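Leave the mess in

I've recorded 496 kitchen clips so far, and my favorites are the ones I almost tidied up for.
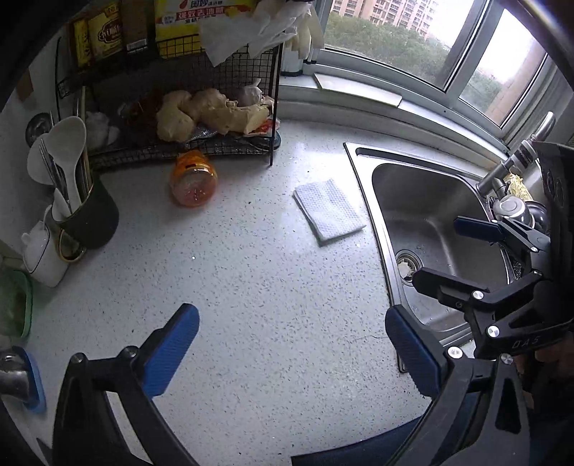 Two grippers, one sink, ginger on the rack.

Itziar Carretero keeps telling me to clear the counter first, so the model gets a clean look at the job. I get it! But who cooks in a kitchen like that? Give me the napkin, the jar on its side, the scraps in the strainer -- all of it. I'd take 42 cluttered sinks over 1,117 takes at one spotless bench (and yes, the labeling is slower, I do the labeling).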